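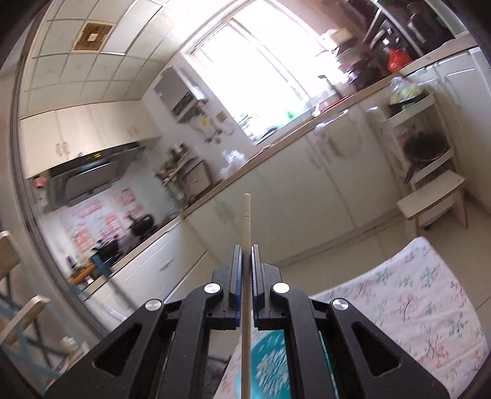 Open day at Plistcombe: thin sticks and a hand-held gripper

Zarico held its summer open day at Plistcombe on 28 Jul 2026. The main demonstration covered hand-held grippers, which record a person's movements so that a robot arm can later be trained on them. The tool has two parallel fingers with blue pads and is worked by the operator's own hand.

Petronella Jacobs, who leads the Penrose project, chose thin wooden sticks as the test object. A stick gives the pads very little to hold, and a small error in wrist angle shows at once at the far end. The task was set up in a domestic kitchen, on a table with a floral cloth - Penrose is concerned with household work, and plain benches make poor training material.

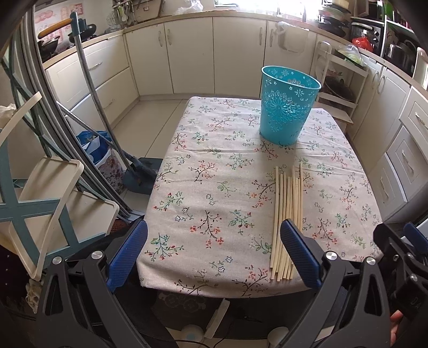
Picking a single stick from a bundle is harder than holding one. The fingers must close on one stick without dragging its neighbours, and the approach has to be low enough to clear the cloth. Penrose has 447 recordings of the task so far, 31 of them rejected for poor tracking.

Visitors asked mostly about pad wear and calibration. Notes on both will go out through the Sistar mailing list.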